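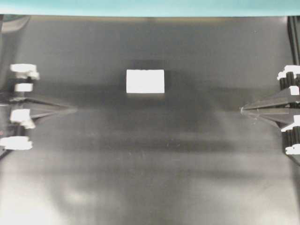 Veston opened its hair care plant to salon owners on Mar 14, 2018, and I went with Mercy Tanui from our shop. We were a group of 13.

The tour began in the mixing room. Conditioner is made in batches of 800 liters, and each one sits overnight before it is bottled. The filling line was down for the first half hour, so we saw the lab first — a small room where they test new color on hair samples and wash each one five times.

Lunch was sandwiches. Afterward we tried the Tira shampoo and a leave-in cream called Vuten. The cream was heavy on my fine hair, but Mercy liked it on her curls and ordered a case. Prices for salons go up in January.

Parking is behind the building. Wear closed shoes, as they turned one woman away from the floor in sandals.

Recent posts
Mfinanga hair oil, two months on
Towels that hold up to color
Booking changes at the salon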